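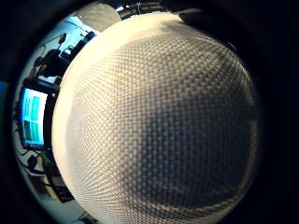 HESTPORT, March. Grulonow has released the maintenance and setup procedure for the Enby cell, the hand-held gripper station at its Hestport workshop. The procedure covers the gripper, its fisheye camera, the cable run to the bench and the checks made before the station is returned to use. It replaces the separate camera and jaw instructions that had been in use since the cell was commissioned.

The Enby cell is built around one hand-held gripper with the camera fixed above the jaws. An operator carries the gripper through a task, and the recorded views are later used to program an arm fitted with the same jaws and lens. Any shift in the camera mount between sessions therefore carries over into the arm program. Most of the new procedure deals with finding such a shift early.

"We had a good routine for the jaws and a weak one for the camera," said Kamran Tanoli, who is responsible for the cell. "The mount screws were checked when somebody noticed the picture had moved. By then there was a batch of recordings to go through again."

**Camera and mount**

The mount is now inspected after every 50 hours of use. The technician removes the gripper from its holder, disconnects the camera cable at the bench end and checks the two clamp screws for movement. Screws that turn under light pressure are taken out, cleaned of old thread compound and refitted. The bracket is replaced if the slots show wear on the loaded side.

The lens is cleaned at the start of each shift with a blower, then a dry lens cloth. Solvent is used only for grease and is applied to the cloth. The dark ring around the circular picture should be even in width. If it is visibly thicker on one side, the lens has been seated off center and must be unscrewed and reseated before any other check is made.

**Close-range check with the woven ball**

The earlier instructions used a flat printed card to check focus. The card worked at bench distance but gave little information about the region directly in front of the lens, where objects sit when they are held in the jaws. The revised procedure adds a large, pale woven ball, held by hand close to the camera so that it fills most of the view.

The small squares of the weave should be separate from one another across the middle of the ball. Toward the rim they crowd together as the surface curves away, and some loss of detail there is accepted. A ball that is soft across its whole face indicates a focus ring that has moved. A ball that is sharp on one side of the middle and soft on the other indicates a tilted lens, and the seating is repeated.

The same view is used to set exposure. A pale surface at close range tends to wash out on the side facing the light and turn gray on the other. The technician lowers the exposure one step at a time until the weave can be read on the bright side, then confirms that it can still be read in the shaded patches. Automatic exposure is switched off once the setting has been found. With it left on, the picture brightens and darkens whenever a large object enters or leaves the view, and the recordings have to be corrected afterward.

"The ball is quicker than the card," said Amna Niazi, the technician who wrote the section. "You turn it a little, look again, and you know whether to reach for the lens or the settings."

The ball is kept in a closed bin. It is not to be used as a grip test object, as repeated squeezing pulls the weave out of shape.

**Jaws and linkage**

The jaw pads are replaced at 75 hours of use or when the surface has a visible glaze. Both pads are changed together. The linkage pins are wiped and given a light film of the grease listed in the parts sheet, and the trigger is worked through 30 full strokes to spread it. Excess grease is removed before the camera is refitted.

Jaw travel is then checked against the stop. The jaws must close without one pad touching first. Where one pad leads, the eccentric bushing on that side is adjusted and the test is repeated. The bushing locknut is marked with paint pen after tightening so that later movement can be seen without tools.

**Cables**

Cable faults accounted for most of the unplanned stops at the cell over the winter. The camera cable runs from the gripper to the bench and is flexed continuously while the operator works. It now has a strain relief at each end and a minimum bend radius of 10 times its outside diameter. Spare length is no longer coiled tightly behind the bench equipment. It is laid in open loops on the bench, clear of the edges.

Goossens supplied the new cable assemblies and the strain relief fittings. Samer Hijazi, the firm's applications engineer, said the earlier failures were all within a hand's width of the gripper connector. "The conductor was breaking inside an undamaged jacket. A visual inspection would not have found it," he said. The procedure therefore includes a flex test, in which the technician bends the cable at each end while watching the live view for dropped pictures.

**Return to service**

After any work on the mount, lens or cable, the technician records one short pass of the standard pick and one close view of the ball. Both are compared on the bench monitor with the reference recordings. The gripper is returned to its holder only after the comparison has been signed off by a second person. Reference recordings are renewed when a lens or bracket is replaced.

Spare brackets, pads and one complete cable assembly are held at the cell. The locknut and bushing are ordered as needed.

The procedure applies to the Enby cell only. Users of other Grulonow hand-held stations should continue with their existing instructions, as the mounts and jaw stops differ.

Copies of the procedure and the parts sheet are available on request from the Hestport workshop.

**Press contact:** Amna Talpur, Grulonow, Hestport
**Technical contact:** Tariq Satti, Cell Maintenance, Grulonow, Hestport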